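*Jirkside student project, final report. Handed in 6 September 2019.*
*Pei-shan Tai, Dalia Slaoui and Irja Kallio. Supervisor: Hubert Ziółkowski.*

# Where does the food go? Keeping and wasting food in shared student kitchens

We picked this subject in the kitchen, over a bag of spinach that had turned to soup. Dalia had bought it on Sunday, Irja had bought another one on Monday, and neither bag made it to the end of the week. From there it grew into a proper project, and we have enjoyed it far more than we expected to (even the part where we weighed old rice).

## The question

We wanted to know what gets thrown away in shared student kitchens, and why. There is plenty written about families and food waste, but students who share a kitchen don't shop or eat like a family. Everyone buys for one, out of packs that are made for four. Everyone has a different timetable. People go home for the weekend and forget the half cucumber.

Our main question was: does food in a shared kitchen get wasted mostly by people buying too much, or mostly by people losing sight of what they have?

We also had a smaller question, which came from Irja, about whether a fixed cooking night makes any difference.

## How we did it

We asked for kitchens to join through the notice board at Jirkside and got 11 of them. They were all in two buildings, Mbeki and Ternuvov, which have the same basic layout but were fitted out at different times. Each kitchen had a lidded bucket, a kitchen scale and a sheet of paper on a clipboard. Every time someone threw food away, they wrote down what it was, how much it weighed and one reason from a short list:

- went off before I got to it
- forgot I had it
- cooked too much
- didn't like it
- someone else's, left behind
- other

The diary ran for four weeks in March. After that we talked to one or two people from each kitchen for half an hour or so, usually while they were cooking. Those talks were the best part of the whole thing. People get very lively about food, and we came away with three recipes for bean stew!

We left out peelings, bones, tea bags and coffee grounds. Sigrún Ingvarsson, who taught our methods course, told us to settle this before the first bucket went out, and we are very glad we listened. Pei-shan wanted to count bread crusts and lost the vote.

## What we found

The diaries held 2,661 entries by the end. We had hoped for up to 2,000, so we spent a long weekend typing them in, with Irja reading out and Dalia on the keyboard.

### Bread, rice and salad

Bread was written down more often than anything else, mostly the last few slices of a loaf. Cooked rice came next. Almost everybody we spoke to said they find it hard to judge a portion of dry rice, and several of them cook a whole mug of it out of habit. One person had been doing this since their first term and was quite proud of it.

Salad leaves were lighter on the scale but turned up in every single kitchen. They come in large bags and they don't wait for you.

The heaviest single entry was a pot of lentil soup from a birthday, 360 grams over what the scale could take in one go, so it had to be weighed in two halves. The cook had ticked "cooked too much" and underlined it.

### Fridges and worktops

We had thought the fridge would be the whole story, and it isn't. Food kept out on the worktop has its own troubles. Fruit gets bought with good intentions and then sits. Tomatoes are kept cold by some people and at room temperature by others, and feelings run high about it in both camps. We stayed well out of that argument.

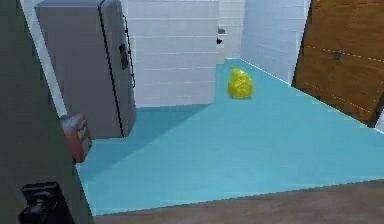
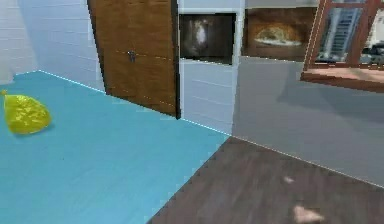
### Forgetting beats overbuying

Now for the result we were most excited about. "Forgot I had it" and "went off before I got to it" together made up more of the entries than all the other reasons put together. "Cooked too much" was well behind, even with all that rice.

The talks helped us make sense of it. In most of the kitchens each person has one shelf, and shelves are deep. New shopping goes in at the front because that is where your hand is. Whatever was there before gets pushed to the back, and a fortnight later it comes out with fur on it. One student in Mbeki told us she finds things "like an archaeologist", oldest at the bottom.

We should say that the two reasons overlap. If yoghurt goes off behind a jar of pickles, did you forget it or did you not get to it? People ticked whichever felt kinder. Next time we would write that list differently.

### Cooking nights

Four of the kitchens had a regular night when they ate together. They wrote down less fresh veg than the others, and it was easy to see why when we visited: whoever is cooking goes round asking what needs using up. Peppers, half onions, the end of the cream - it all goes in.

But the same kitchens threw away more cooked food, mainly because people said they would come and then didn't. So the saving was smaller than Irja had hoped, though she still thinks the idea is sound, and so do the rest of us after eating at two of them.

## Things that went wrong

The diary in one Ternuvov kitchen got wet in the second week and a page of it couldn't be read. We kept the rest and marked the gap.

People also change what they do when they know they are writing it down. Several told us they had eaten things they would normally have binned, just to avoid the clipboard. That is good news for the food but bad news for our numbers, which are probably lower than in a normal month.

We had also planned to compare shop receipts with the diaries, using a small budgeting app called Vendix. Too few people had kept theirs, so we dropped it in week two. It would make a lovely project for somebody else.

## What we would suggest

1. A "use me first" box at the front of each fridge, open to everyone. Two kitchens started one on their own during the project and both have kept it going.
2. A cheap rice measure in every kitchen drawer.
3. Freezing bread on the day it is bought. Many people didn't know you can toast it straight from frozen!
4. On cooking nights, a list on the door by noon, and the cook goes by the list.

## Thanks

Thank you to everyone who weighed their leftovers for us, and to Hubert for reading two drafts and for lending us his own kitchen scale when one of ours gave up. The diary sheets and our typed-up tables are in the project folder, and Dalia has the master copy if anyone wants to go through it.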